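Predia Releases Flimow 4, a Lease and Service Record System for Shared Workshop Buildings

New version adds room-level metering, revised billing periods and an offline mode for meter readings

Predia today announced the release of Flimow 4, the latest version of its record-keeping software for operators of shared workshop buildings. The release replaces the single building account used in earlier versions with separate accounts for each room, bench or storage bay. Existing customers can move to the new version at any time before the end of March, when support for Flimow 2 ends. Flimow 3 will continue to receive security fixes.

Flimow is used to track leases, deposits, utility charges, access cards and repair requests in buildings where many small tenants share one electrical supply and one loading area. In earlier versions, power costs were divided by floor area. Operators could override the result by hand, but the override was not stored with the invoice and could not be checked later.

Flimow 4 reads submeters at the room level and stores each reading with its time, its source and the name of the person who entered or approved it. Readings can be taken automatically from meters with a pulse output or typed in from a phone. If the phone has no signal, the reading is held on the device and sent when a connection returns.
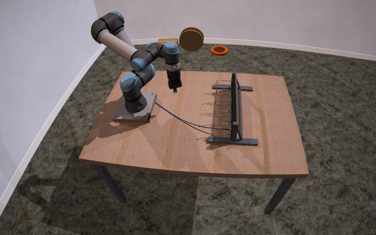 Charges are now calculated over a billing period of any length, from one day to 365 days. A tenant who moves in or out during a period is billed from the opening or closing reading, with fixed charges split by day. Rate changes inside a period are applied from the date they take effect. Each invoice lists the readings used, the rate and any correction, with a link to the earlier invoice where a correction applies.

"The floor area method was simple to run, and tenants with low power use paid for tenants with high power use," said Gadisa Wolde, product manager for Flimow at Predia. "Most of the support requests we handled were about that one line on the invoice. The new version shows where the figure comes from."

The release was tested at Rocha, a building with 80 rentable rooms on three floors. During the test, Flimow 4 processed 1,525 meter readings and produced 659 invoices. The old and new methods were run side by side, and tenants were billed by the old method until the test closed.

"We had four meters that were assigned to the wrong rooms," said Hamdia Tufa, building manager at Rocha. "The wiring list dated from before the second floor was divided. We found them when the readings did not match the lights being on or off, and we corrected the list before any tenant was billed from it."

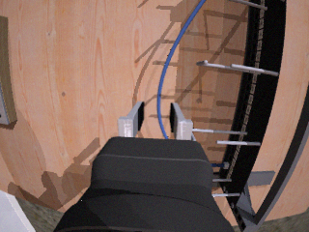

Room records have also been extended. Each record can now hold a floor plan, the breaker number, the rated load of each circuit and an inventory of fixed and movable items, with photographs. Inventory entries take a free-text surface note in addition to the item type, so that a light wooden tabletop with a small dark knot left of center can be told apart from a plain one of the same size at move-out. Notes and photographs are locked once both parties have signed the move-in record. Later changes are added as dated entries and do not replace the original.

Repair requests are linked to the same room record. A request can be assigned to a staff member or an outside contractor, and its cost can be charged to the tenant, to the operator or to a shared account. Where the cost is shared, the split must be entered before the request is closed.

Flimow 4 exports invoices and payments to Pollell, Predia's accounting package, and to plain comma-separated files. The export format has changed. Customers who process exported files with their own scripts should review the field list in the release notes – the tenant number is now the second column and the room code is the third.

"An upgrade from version 3 copies all open leases and unpaid invoices," said Nuria Feyisa, who leads customer support. "Closed leases are copied as read-only records. Operators should take a meter reading in every room on the day of the change."

Availability

Flimow 4 is available now to all customers with a current service contract. There is no separate upgrade fee. New customers are billed by the number of rentable rooms. Installation guides and the full release notes are available from the customer portal.

Press contact

Eldana Derese, Predia press office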